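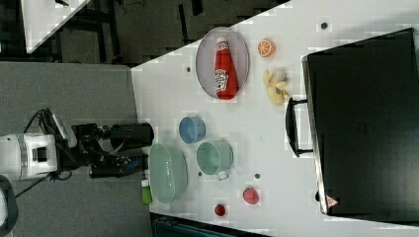 The arm at the white table, with the bowl, the mug and the colander set out for sorting practice.

Grultside Arm Build: your questions

What is this project?
We're building and teaching a table-top robot arm at the Grultside shared workshop. It's a hobby build, we meet in the evenings, and the long-term aim is an arm that can tidy up after lunch. We love it and we'd like more people to have a go!

Who runs it?
Kwesi Korletey started it in September and still looks after the wiring. Everyone else joins in where they fancy, be that code, brackets or arguing about fruit.

Why kitchen things and not blocks?
Blocks were great for the first few weeks, but they're all the same shape and the arm got them right far too easily. A ketchup bottle lying on an oval plate is a much better puzzle (which end do you grab?), and bananas are a lovely challenge because they're a bunch and not one neat lump. Mug handles are my own favourite.

How does it know where to reach?
Someone guides it through the move by hand and the software, which we call Brevudell, stores the path. We have 417 stored moves so far. Picking a new path from the old ones is the part we're working on now, and it's brilliant fun when it goes right.

What has it cost?
The gripper parts came to £112 and the workshop gave us £400 towards the rest. Motors ate most of that.

Can I build one at home?
Yes, please do! You need a sturdy table, a base that can't shift, and room for the arm to swing. Leave plenty of slack in the cables at every joint. We snapped 3 connectors before we learned that one.

Is it safe to stand near?
Keep your hands off the table while it's moving. The stop button is yours to press at any time, and you'll never be told off for pressing it.

What is Opoku?
Our name for the second arm, which is still in bits in a drawer. It'll have a longer reach, if we ever agree on the elbow.

Do I need to know how to code?
No. Setting out the table, guiding the arm and noting down what it dropped are all jobs you can pick up in one evening.

When can I come along?
Doors open at 6.30 pm on build nights. Ring the bell marked Clernano and come up to the first floor.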